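Can I reuse a box with torn flaps, and how do I keep a cloth on a packing table?

Posted in Packing & Moving, 4 October 2023

drundau_kate

Hi all, first post after years of lurking! I pack small orders (wooden blocks, mostly, plus a few odds and ends) on a long table with a green cloth over it. I keep a wooden board under the box so I have something flat to work on. My trouble is the boxes. I save every one that comes in, and by the second trip the top flaps look like a dog got at them.

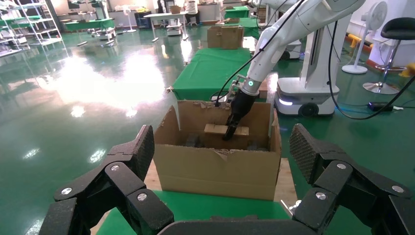

The sides still feel stiff and the bottom doesn't sag when I lift one, so I hate to toss them. Can I tape over ragged flaps and send them out again, or am I asking for trouble? The other thing is the cloth. It creeps toward me all day long and by evening I've got a big wrinkle right where I set things down. I tried double-sided tape in July and it left gunk I'm still scraping off. Any ideas welcome, cheap ones especially!

Jastov

Toss them. Boxes are cheap and your time isn't.

packratinranjbar

I'm going to disagree with the person above, because I reuse boxes constantly (my garage is a sore subject at home). What matters is the corners and the bottom. Press your thumb into each corner, and if it feels mushy, that box is done. If only the flaps are ragged, trim the fuzzy part straight with a utility knife and see how much is left. The two long flaps have to meet in the middle. If they don't, lay a flat piece of cardboard across the opening and tape over that, all the way down the sides by 2 inches or so you've got something to grip.

Don't use the skinny craft tape, please. I buy the Zulis stuff, 60 yards on a roll, and it sticks to old cardboard as long as you wipe the dust off first.

For the cloth, get binder clips. The small metal ones, clipped right over the edge of the table if the top is thin enough.

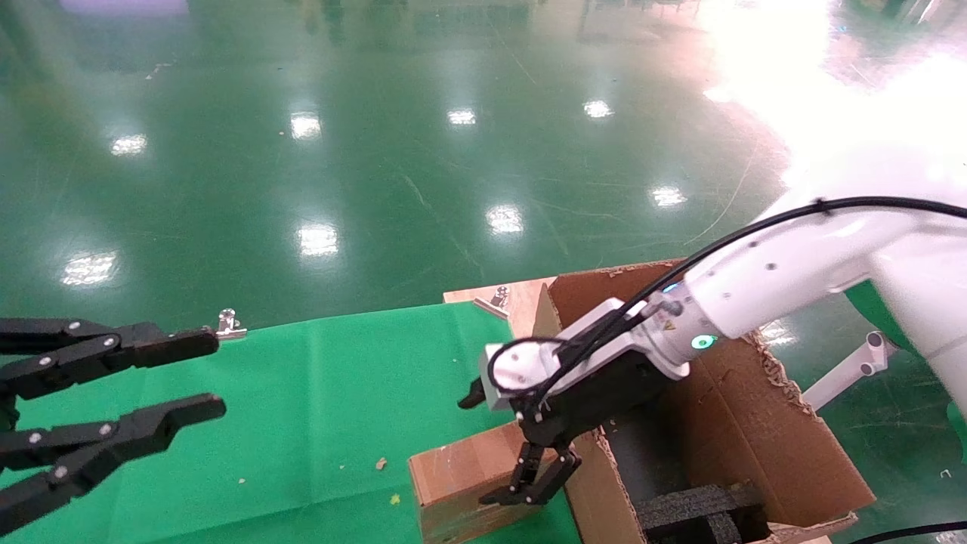
Put them on the far side, where your sleeves won't catch, and always get the corners first. Pull the cloth snug toward you before you add any on the near side. If your table has a thick top, those big spring clamps from the hardware store work too, though they do stick out and I've bruised a hip on mine more than once.

Also, save your black foam if you get any! I cut it down and wedge it beside whatever's heavy. Wood blocks will knock a hole in a tired box if they can slide. And shake that cloth out now and then, crumbs get into everything.

drundau_kate

Thank you!! I did the thumb thing and lost a few boxes, but most of the stack passed. Clips are on the shopping list. Does the trimmed cardboard go in regular recycling if it still has tape on it?

packratinranjbar

Mine takes it with a little tape on. I peel off the big strips and leave the rest, but check with your own town.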